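Photographier une course de côte sans y laisser un boîtier

Premier réglage : la vitesse. Au 1/200, la voiture est nette et les roues tournent encore un peu. Plus lent, c'est de l'art, ou du flou, selon l'indulgence du rédacteur en chef.

Ensuite, la place. Choisissez l'extérieur de rien du tout : toujours l'intérieur du virage, derrière la glissière, avec une issue dans le dos. Nigel Greenwood préfère l'extérieur — il change souvent d'objectif.
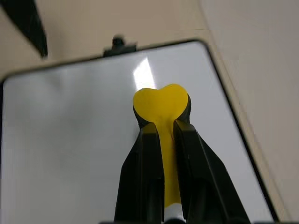
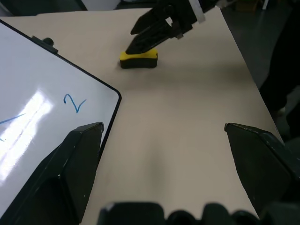
Le tableau blanc, puis la table beige.

Faites la mise au point sur un repère au sol, puis suivez la voiture en pivotant depuis les hanches. Déclenchez avant le repère et continuez de pivoter après. Comptez 75 vues par manche, dont une bonne les jours fastes.

Oreille dégagée, jamais d'écouteurs. Et on trie le soir, assis.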